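News > Company announcements > Leather goods

Brolora moves bag and small leather goods production to Wiltville

WILTVILLE, January 2024 – Leather goods maker Brolora has completed the transfer of its cutting, skiving and stitching lines to a single workshop in Wiltville. The site covers 3,000 square metres and employs 39 people.

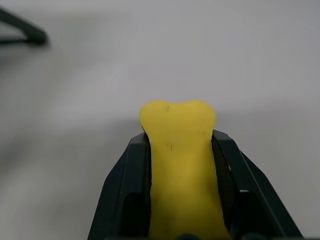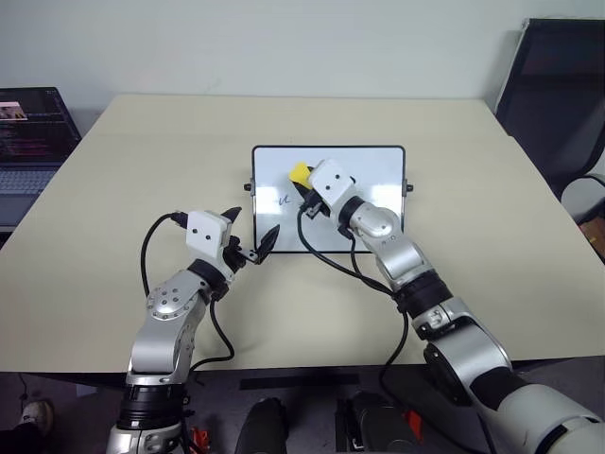 A yellow bone-shaped object (first picture); small whiteboard on a table (second picture).

The workshop will produce satchels, belts and card holders in vegetable-tanned cowhide. Hides are supplied by the Baumgartner tannery in Hemau under a two-year agreement. They arrive in finished colours and are graded by hand before cutting. Panels are split to thickness, edge-painted and sewn with bonded nylon thread.

Output is planned at around 2,000 pieces a month once the second stitching line is commissioned in May. Until then, belts will continue to be made in small batches and delivery times for custom orders remain unchanged.

"Cutting and stitching were in separate buildings, and panels spent too long in transit," said Anjana Roy, production manager at Brolora. "Each order now stays under one roof from hide to packing."

Notburga Sutter, who heads sales at Baumgartner, said the tannery would reserve a fixed share of its shoulder and butt leather for the Wiltville site.

Repairs to existing Brolora bags, including replacement of handles, buckles and linings, will also be handled at the new address. Retailers should direct returns there with the original order number enclosed.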